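4.2 Shared bins and the small things that gather in them

We had expected, when we began our visits to the Gostora sorting rooms in June, that most of the talk would be about large items and where to store them. It was the little things that kept people chatting long after the tea had gone cold (and we were very glad of it!). A two-compartment bin seems to invite a certain habit: one side fills with whatever has no proper home yet, and the other stays close to bare, as though people like to keep a bit of room in hand. Figure 3 shows the pattern well, with a blue star, a pink box and a green and tan oval thing sharing one side of the divider.

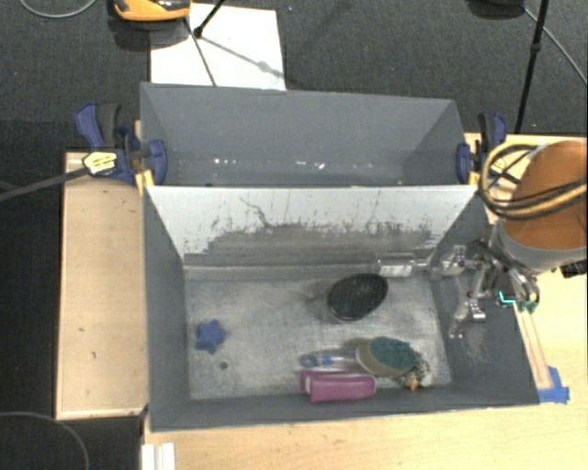 Figure 3. A divided gray bin with mixed small items in the front compartment.

Yaowalak Jitpraphai told us that she would never call such a mixture a mess, and that she could find anything in it faster than in a labeled drawer, so long as no one else had been tidying.

Her remark stayed with us through the coding of all 600 diary entries. Of the 100 households that kept a diary, only 8 sorted their small items by type, and even these kept one spot for odds and ends, usually close to the door.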